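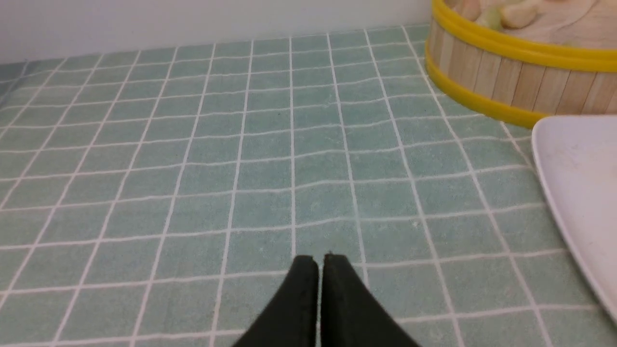
Green and white squares, Detville

Print this ticket | E-mail this ticket

Label printer drops off network after idle period
Opened by: Isla Lindsay
Opened: 25/08/2023
Site: Detville, prep room

Gado label printer stops accepting jobs after 80 minutes idle. Panel still reads Ready. Jobs sit in the Dellance queue, then fail with error 500. Power cycle restores service until the next idle period. Second printer on the same switch, same model, not affected.

Checked so far: cable swapped, switch port changed, queue deleted and re-added. No change. Ping to the printer times out once the fault is present.

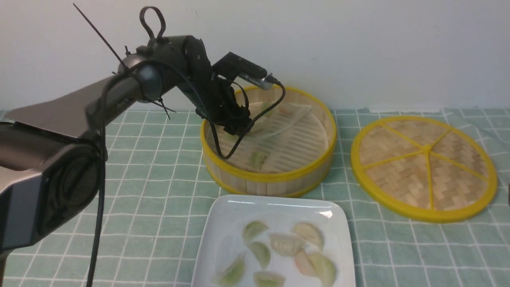

CATEGORY: Network / Printing

Compared settings pages from both units. Sleep timer is the same. Firmware differs by 2 minor versions. The failing unit takes its address from DHCP; the working unit has a static address. The Tu router log shows the lease expiring with no renewal request from the printer.

Set a reserved address on the router and restarted. Fault came back after the next idle period.
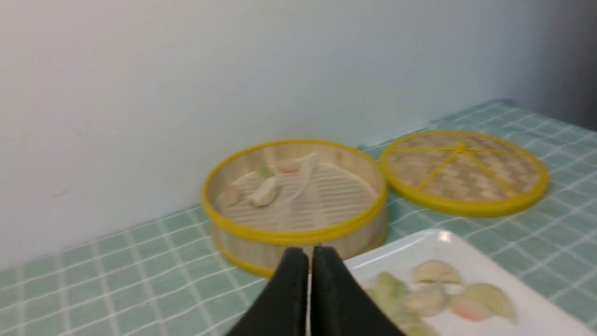 Next step

Load the firmware from the working unit, set a static address outside the DHCP pool, turn off deep sleep. Leave idle overnight and send a test label before the first shift. Ticket stays open pending result.

Print this ticket | E-mail this ticket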